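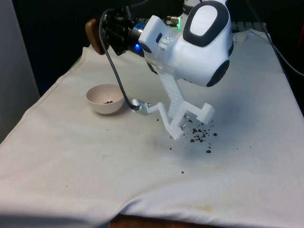

Features > Home > Table Manners

The tablecloth is back, and it wants ironing. Vurnadura's linen shop sells one for £298, or £369 with a hem, and has a waiting list for both. My grandmother owned 3 and used none of them, on the grounds that people might eat.

Cornetti, the café next door, tried cloths in March and had gone back to bare tabletops by the second Tuesday. Beetroot was mentioned. I bought mine secondhand, gravy mark included, and guests are free to add to it.

Contact us | © Plillier Magazine | Back to top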